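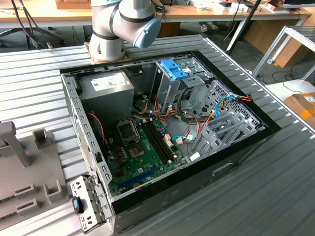
Desktop tower on its side with the side panel off, arm above the case.

Hetuvton teardown cell: gallery and configuration notes

This page covers the Hetuvton bench cell as configured for desktop computer teardown. The cell is built and sold by Lutura and demonstrated at the Drosow workshop. The notes next to the pictures are limited to hardware layout, supply scope and the parts of the process that buyers usually ask us to specify in writing. Pricing is by quotation.

The text was revised on Mon 15 February. It replaces the earlier sheet, which described the cell with the old controller cabinet.

Bench and mounting

The standard bench has a ribbed aluminum top, 968 mm wide and 830 mm deep. The ribs run the full width and accept the usual slot nuts, so fixtures can be moved without drilling. The arm is bolted to a mounting plate at the back edge. Both the plate position and the arm rotation are recorded in the cell file at commissioning. If the plate is moved, the base calibration has to be repeated before any taught position is used.

Maximum case weight on the bench is 18 kg. The limit comes from the locating stops and the handling procedure. The arm does not lift whole cases and is not rated to do so. Cases go on and come off by hand or with the customer's own hoist.

Plastic fixtures are supplied as printed parts with the source files. Lutura supplies one set for tower cases and one set for small form factor cases. Customers who process a single model in volume normally ask for a dedicated set after the first month. Print tolerances are given on the drawing for each part. The posts are consumables. Check them for looseness at the start of each shift and replace any that rock when pushed sideways with one finger.

The cell needs a level floor. Leveling feet are fitted, and the adjustment is locked with a jam nut on the underside. Do not stand the bench on rubber matting. It compresses unevenly and the stored case positions drift over the course of a day.

Work sequence

A standard teardown program is divided into blocks. Each block can be run alone, skipped or handed to the operator. The sequence below is the one loaded at delivery.

Locate case. The overhead or side camera finds the case outline and compares it with the model library. An unknown case is not rejected. The operator assigns it to the nearest layout and corrects the reference points on screen.

Data cables. The gripper takes the connector body, never the cable. Latching and non-latching SATA plugs use separate routines. The non-latching routine pulls straight and applies a small rocking motion if the force threshold is reached.

Power connectors. Four-pin and multi-pin headers are handled by the same tool with different approach angles. Old connectors with hardened latches account for most of the stops in this block. The force limit can be raised per case model but not globally.

Drives. Tool-free carriers with plastic latches are supported. Screwed cages are not supported in the standard package and need the driver option.

Memory and cards. Latches are opened one end at a time. Modules and cards are placed in a tray in the order of removal, and the tray index is written to the log.

Heat sink and processor. This block is off by default. Thermal compound makes the required force unpredictable, and most buyers prefer to do it at a manual station upstream.

Cable routing varies more than board layout does. Two cases from the same production run can have the drive cable on opposite sides of the power bundle. For this reason the cable blocks search within a defined volume, while the board blocks work from fixed offsets. The volume is set by touching its corners with the closed gripper during teaching.

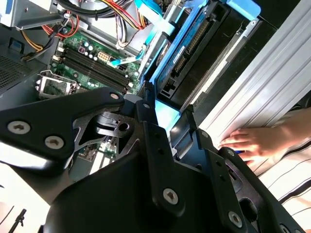

Wrist camera view over the gripper, with the motherboard to the left and a hard drive in its blue carrier to the right.

Gripper and wrist camera

The gripper is a two-finger linkage type with a black finish. The finish was selected to keep reflections out of the wrist camera exposure. Bare steel case walls and drive cages already produce enough glare, and bright fingers made automatic exposure unstable in the first prototypes.

Finger plates are held by hex-socket screws and can be exchanged without removing the gripper from the wrist. Three plate types are available:

Flat plates, for drive carriers, trays and general handling.
Narrow plates, for connectors between tall components.
Hooked plates, for levers and retention clips.

After a plate change, run the finger zero routine. It closes the fingers on each other, reads the position and stores the offset. The program will not start with an expired zero. An expired zero is any value recorded before the last plate change entered in the maintenance screen, so the change must be entered. Skipping the entry is the most common cause of soft grips reported to support.

The wrist camera is placed so that both fingertips remain in view through most of the stroke. Part of the view is therefore always taken up by the gripper. The recognition software masks the gripper area using the current joint position. When hooked plates are fitted, select the matching mask. With the wrong mask the software will occasionally report a plate edge as a bracket.

Lighting is not included. Diffuse room light is adequate for board work. Deep areas such as the drive bays and the region behind the power supply benefit from an additional lamp, placed opposite the arm. Do not mount the lamp on the arm itself. The added cable restricts wrist rotation and the shadows move with every approach.

Teaching new models

Teaching is done with the arm in hand-guided mode or by teleoperation, depending on the license. Corrado Fabbri wrote the procedure and maintains it. In outline, the operator names the model, confirms the reference points, then demonstrates each block that differs from the library layout. The recorded path is filtered, and approach heights are added automatically. The operator then steps through the result at reduced speed.

Demonstrate every new block 3 times. The software compares the recordings and flags any section where they disagree by more than the set tolerance. A flagged section can be accepted, but it will run at reduced speed until it is taught again.

Recordings are stored on the cell controller. Nothing is sent outside the customer's network unless a support session is opened from the cell side.

Supply scope

Included: bench, arm, mounting plate, gripper with flat and narrow plates, wrist camera, fixed camera with bracket, controller, two fixture sets, teaching license for one user, spare fixture posts, commissioning and acceptance test.

Optional: hooked plates, driver tool, extra trays, second fixed camera, additional licenses, enclosure panels, barcode reader for the tray log.

Not included: risk assessment of the finished installation, room lighting, compressed air, extraction, waste containers, transport beyond the loading dock.

The risk assessment is the responsibility of the party operating the cell. Lutura supplies force and speed data for the delivered configuration on request. Changes to finger plates or tools after acceptance can alter those values.

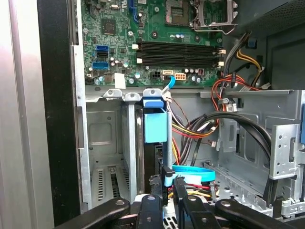
Gripper at the lower edge of the case, with the board above and the drive cage to the right.

Can the cell be used to put computers back together as well as take them apart?

Reassembly is possible for parts that seat with a straight push, such as memory modules and expansion cards, but it is not part of the standard package. Cable routing and screw fastening remain manual. A reassembly trial can be quoted separately once sample machines have been supplied.

Maintenance

Daily: wipe the camera windows with a dry lens cloth, check the fixture posts, remove loose screws and plastic fragments from the bench ribs. A screw in a rib will lift a case enough to spoil the board offsets.

Weekly: inspect the gripper pivots for play, check the finger plate screws, back up the cell file. Clean the linkage with a brush. Do not use spray lubricant. Dust from used computers combines with it and the resulting paste gets into the pivot bores.

Yearly: base calibration check, cable inspection, brake test. These can be done by the customer's own technician after training or by Lutura under a service agreement.

Grippers returned for overhaul are handled by Pešek, the service contractor. Include the finger plates and the last zero values. A loan unit is shipped under the service agreement only.

Demonstrations and trials

Trials are run at Drosow on the customer's own machines. Send cases complete, with side panels fitted and drives erased or replaced by scrap units. Mixed lots are accepted and give a better picture of cable variation than a single model. The trial report lists every block attempted, the result, the number of operator interventions and the reason logged for each stop. Raw logs are supplied with it.

Trial bookings and technical questions go to Bogdan Ziółkowski at Lutura. State the case types, whether drives must be kept intact, and whether the processor block is required.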